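Repainting the hall, finally

2025-05-31 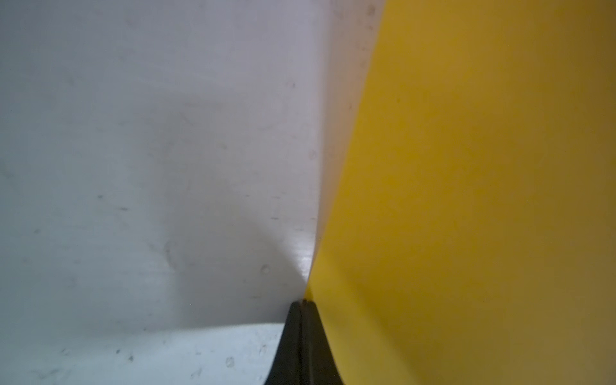
Yellow next to pale gray.

I have been putting off the upstairs hall since January. The old color was a beige that came with the house, and every time I carried laundry past it I told myself I'd get to it next month. Last weekend I bought the paint.

I went with a yellow from Lavoie called Harkelis. The doors and trim stay light gray. I was nervous about it. Yellow looks one way on a chip and another way on a whole wall, and our hall has only one window, at the far end. I tried two sample pots first, on lining paper taped up next to the bathroom door. The softer one went greenish at night under the bulb. The strong one stayed yellow, so I bought that.

Prep took longer than painting. The wall by the stairs had a long crack that somebody before us had filled with what I think was caulk. I dug it out, filled it again, sanded, and waited overnight. Then I washed everything down with sugar soap, which Kirsty Dunmore next door had left over from her kitchen. She also lent me her extension pole.

Total cost was $195, including a decent brush and 14 feet of new quarter round for the end where the cat had been at it. I had budgeted more because I thought I'd need primer on the whole wall. I only primed the patches.

Things I'd do differently:

Take the smoke alarm down before starting. I painted around it and the edge is wobbly.

Pull the tape while the paint is still a little soft. I left it on overnight along the bathroom door and a strip of yellow came off with it. That took a small artist's brush and most of an evening to fix.

Buy the better roller cover. The cheap one shed fuzz for the first 25 minutes and I was picking it off the wall with my fingernails.

My husband says it's bright. My sister says it's very bright. I like it, mostly in the morning when the sun gets down to that end.

The stair rail is next. It has at least three coats of old gloss on it and I haven't decided whether to strip it or just sand and go over the top - Ashok Mittal at the paint counter says strip, but he isn't the one who has to do the spindles.

Filed under: House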